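Notebook, Fendbridge bench group
Wipe-down task, working rules, second pass

Started from the Tevwood sheet, which was written for fixed arms and doesn't cover hand-held grippers well. Went through it line by line and kept what applies. Target for the set is 200 accepted episodes under one version of the rules, so the wording needs to settle before we go further.

Rule 1. Blue cloth is gripped between the yellow pads before the episode starts. No regripping by hand once recording is on. If the cloth slips out, end the episode and mark it "dropped."
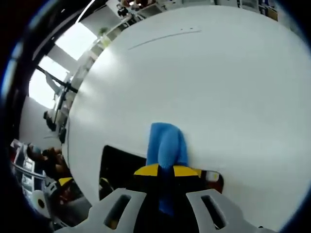

Rule 2. Start and end poses are held still for a slow count. The old sheet allowed a moving start. Ritchie's import script trims on motion, and moving starts lose their first frames.

Rule 3. Bystanders. Anyone within reach of the table is told before a session. Faces are masked before files leave the local drive, and the masking pass is logged by session, with the name of the script version. Open question: do we mask at ingest or at export? Tevwood says export. I prefer ingest.

Rule 4. Approach to the surface is from above, with the cloth clear of the table until the operator is over the target area. Dragging in from the edge counts as a different task and gets its own label.
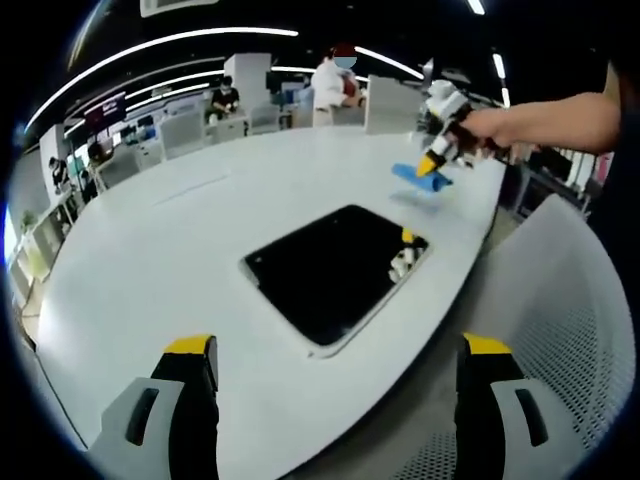 Fig. 2. Blue item held above the white table, second gripper, right side.

Rule 5. Where two grippers are in use, each operator calls "in" and "out" aloud. One tool works the target while the other stays outside it. Crossing paths is a stop condition, same as contact between tools.

Checked the existing log against rules 1 to 5. Of 2,749 entries, 555 have no rule version in the header. Those can't be audited and should be kept out of the release split. Do not backfill the field by guessing from the file date. 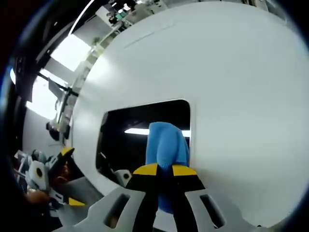

Fendbridge, 20 April 2025

Revised rule 5 after reading it back. "Target" was vague, so it now means the inset or opening plus a margin of about 6 cm on all sides. Same margin for both tools.

Also added: pads are inspected at each change of operator, and wear is entered in the log even if the pad stays on.

Gredstead has asked for a copy. Sending the draft with rule 3 marked open. Full review in October.

To do: version field made mandatory in the header, stop conditions moved to page one.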